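Re: [kerora-textiles] Washing old table linen
From: Vsevolod Kravchuk
Time: 21:40

Daichi Hirose wrote:
> My aunt left me 2 printed tablecloths. Is 40 degrees
> too warm for them? The label is gone.

Dear Daichi,

For cotton I would go lower, and test one corner first. I add some cloths on and around a table, striped, printed and plain pink.

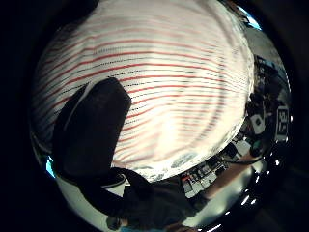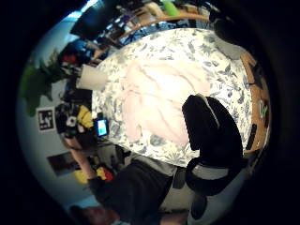
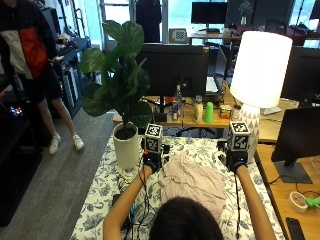
1. Testing the color
Press a damp white napkin on the corner for two minutes. If it takes color, wash the cloth alone, in cold water.

2. Soap
I use the Lestetel flakes, 17 grams for one cloth. The liquid from Sterkden is also good - but it is difficult to rinse out.

3. Drying
Flat, in shade. Iron the back side.

In November I can send you the Ichikawa leaflet, if you still need it.

With regards,
Vsevolod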